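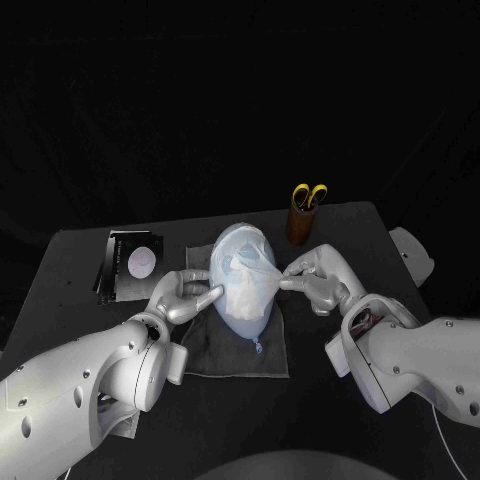
Globo con papel fino, nudo hacia abajo, sobre el paño gris doblado.

10 de diciembre de 2025. Cuaderno de pantallas, serie Pudura

Hoy he vuelto a la cuestión de cómo cubrir el globo sin que el papel haga arrugas gruesas. En la serie Ornalari usamos tiras estrechas, con buen resultado en los lados, pero la punta quedaba siempre demasiado cargada. Para la Pudura quiero una sola hoja, ajustada con los dedos y recogida en un lado, y cortar después lo que sobra.

El paño debajo me parece necesario. Sobre la mesa sola el globo rueda con cualquier presión. Lo doblo hasta obtener un rectángulo y apoyo el globo tumbado.

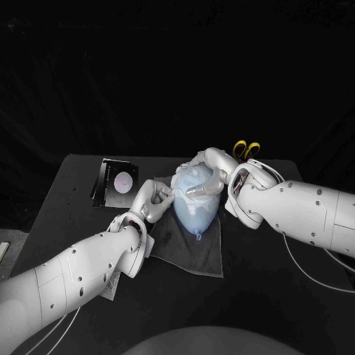
También hay que decidir cuánto aire ponemos. Con el globo muy lleno la superficie es más lisa, pero tengo miedo de apretar. Anoto 16 cm de ancho como medida de trabajo, y si alguien del taller prefiere otra, que la escriba al lado. Del papel Famano quedan 798 hojas según la lista del armario. No pido más antes de terminar las pruebas.

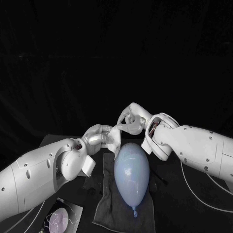
La parte de arriba es la que más me preocupa en esta serie, porque allí irá el agujero para el cable de la lámpara. El material blanco, si se coge arrugado como un pañuelo, cuelga en pliegues justo encima de la punta superior del globo, y al bajarlo así los pliegues caerían todos en el mismo sitio. Prefiero abrirlo primero con las dos manos y después posarlo desde el centro.

Pendiente: comparar con el papel Zheng, que es más rígido. Preguntar si el engrudo del bote grande todavía sirve.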